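Running a Small Guest House Kitchen
Week 5 handout: The breakfast worktop

Hello again everyone, and well done for getting through the fridge temperatures session, I know it was a dry one. This week is much more fun (for me anyway!) because we're doing worktops, and in particular the stretch of worktop where breakfast gets made. If you missed Wednesday you should be able to follow most of it from these notes, but do have a go at the exercise in your own kitchen before next time.

Why breakfast gets its own week

Breakfast is the one meal nearly all of you are going to serve, and you'll be doing it half awake, with someone asking for the wifi code and someone else asking if the bread has seeds in it. When I took over Trusska I spent £3,910 on a new worktop and cupboards and I was so proud of it, and then in the first September I was still walking the length of the room for a teaspoon. The money went on the surface and I hadn't given five minutes' thought to what was going to sit on it. So learn from me, please. It costs nothing to move a toaster.

The three strips

I think of any worktop as three strips running side to side.

The back strip is up against the wall. Jars, bottles, mugs, cereal, anything that stands up by itself and that you reach for and then put back.

The middle strip is where the plate or tray goes while you're putting a breakfast together. I like 30 cm of depth here at the very least. If you have a deep worktop, be greedy and take more.

The front strip is the bit along the edge, and I like it kept clear. Elbows, sleeves and small children all pass along here. Mug handles stay well back from it.

Then there are the two ends. One end is for things that plug in, the other is for things that are ready to go out or waiting their turn. Which end is which depends on your sockets, so don't fight them. I've seen somebody run a lead behind the sink to get the kettle on the "right" side and I had to have a sit down.

Things that plug in

Keep them together, near the wall socket, with their leads going the short way round. Have a look at yours when you get home. If a lead crosses the spot where you set down a plate, something has to move.

Toasters need clear air above them. So do toaster ovens, and here I'm going to nag, because I do it myself: the top of a toaster oven is such a handy flat place that the tea towel ends up living there. Get a hook. At Trusska mine is on the inside of the cupboard door, and I still find a towel on the oven some mornings. Towel off before the oven goes on, every single time.

With kettles and coffee makers, think about where the handle points. It should turn towards the hand you pour with and away from the edge. If two of you work in the kitchen and one is left-handed, have the conversation now and save yourselves an argument in July.

Trays and boards

We had a good old natter about these in class. A wooden tray with a raised rim is lovely to carry and holds a plate nicely. A flat board is easier to cut on and easier to wipe. What I don't want is one piece doing both jobs in the same morning. If you've cut fruit on it, it needs washing and drying properly before it goes anywhere near a guest.

Wood wants a quick wash, a wipe and then standing on its edge to dry. No soaking, no dishwasher. Oil it when it starts to look thirsty. The Jurari notes from Week 2 have the page on oils, if you've still got them (if you haven't, there are spares in the box by the door).

Choose the plate to suit the tray. You want wood showing all the way round so there's somewhere for your fingers, and so a knife can lie next to the plate without falling off. Take your favourite plate with you when you go tray shopping. Yes, you'll feel silly. Do it anyway.

Fruit

Whole fruit on a plate is about the cheapest way I know of making a breakfast look cared for. A banana, an orange and an apple on a blue plate will do more for a grey morning than any amount of bunting! Blue is good with fruit generally, orange and red both sing against it. Keep whole fruit up and away from where you're spreading and cutting. A crate is good for that, and it gives you a bit of height at the quiet end of the worktop.

Don't pile it. Guests take the top piece and then everything else rolls.

The back row, and how to edit it

The back row is where clutter breeds. My rule is that if I haven't picked a thing up this week then it goes in the cupboard. Cereal boxes are the worst offenders, being tall and shouty. I tip mine into a big jar with a lid I can lift with one hand, and if you keep the box out as well (for the allergy information, say) put it at the very end of the row.

Wooden spoons: stand them in something. Laid across the top of a box they're forever being knocked.

Compare the back rows on your own worktop before and after breakfast, and look at the two below with the same eye. I'd like you to find the tea towel in each, then decide where the hook should go. In the first, look at where the toaster's lead runs as well, and at how the fruit is parked over to the right. The second gives you a good long back row to edit, and a plate and tray that suit each other.

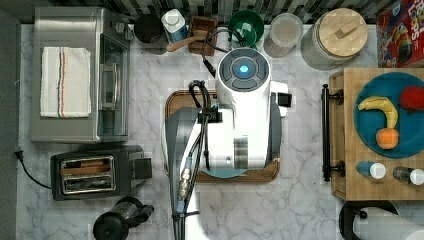
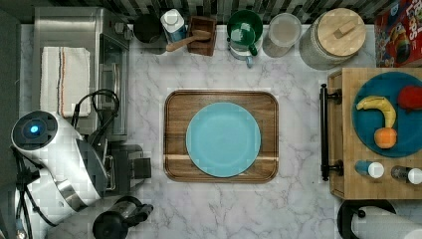

Exercise for next week

Set a timer for 20 minutes. Take everything off your breakfast worktop and put it on the table. Wipe down. Then put things back one at a time, only when you need them, while making a real breakfast for one: toast, a hot drink, cereal, a piece of fruit.

When the timer goes, stop. Whatever is still on the table hasn't earned its place. Write down:

What's in your back row, left to right
Which end you chose for the plugs
Anything you reached across something hot to get
What's still on the table, and where it's going to live now

Bring a quick sketch. It can be as rough as you like, mine are all rectangles.

Shopping list for the keen ones

One hook for the tea towel
One lidded jar for cereal
A pot for spoons
A tray with a rim, big enough for your plate

The Khokhar warehouse on the ring road lets us have trays at trade price if we order 12 or more, so put your name on the sheet if you'd like one. I'll close the list once we've got the dozen.

Next week

We're at Firnen for the linen and laundry session, so don't turn up at the usual kitchen. Flat shoes, and bring a pillowcase you hate.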